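Assemblage bimanuel, club robotique Wakelis : fiche du jeu de données 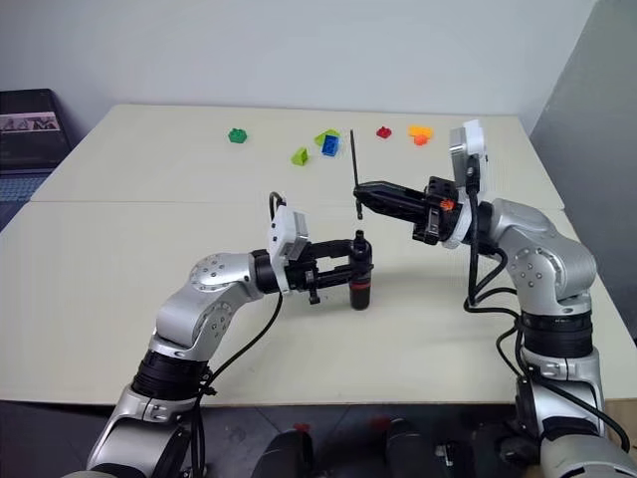 Le jeu Wakelis réunit les démonstrations d'assemblage enregistrées par les membres du club pour le projet de deuxième année. Il sert à entraîner une politique à deux bras sur une tâche courte : présenter une tige devant l'outil, aligner, insérer. Le bras gauche tient toujours le corps de l'outil, pointe vers le haut, et le bras droit amène la tige par le dessus, pincée près de son extrémité basse. La phase d'alignement commence quand il ne reste qu'un petit écart entre le raccord et la pointe ; une tige un peu penchée à ce stade est acceptée. Les briques de couleur au fond de la table font office de distracteurs et ne doivent pas être touchées.

Contenu
300 épisodes, dont 42 réservés à la validation. Fréquence d'enregistrement : 50 Hz pour les articulations. Les épisodes ratés sont conservés dans le dossier echecs et ne comptent pas dans le total.

Organisation des fichiers
plotham/ : épisodes d'entraînement
ullotgate/ : épisodes de validation
echecs/ : essais interrompus ou pièce lâchée
carbone.py : lecture et rejeu d'un épisode

Utilisation
Lancer carbone.py avec le numéro de l'épisode. L'option --lent divise la vitesse de rejeu par deux. Ne pas rejouer sur les bras sans avoir refait le calage des pinces.

Limites connues
Un seul modèle d'outil. Éclairage de la salle non contrôlé. Sur 26 épisodes du mois d'août, l'étiquette de début d'insertion a été posée à la main et peut être décalée de quelques images.

Dernière mise à jour : jeudi 24 septembre. Les corrections d'étiquettes sont à déposer dans le dossier partagé du club, avec le numéro de l'épisode dans le nom du fichier.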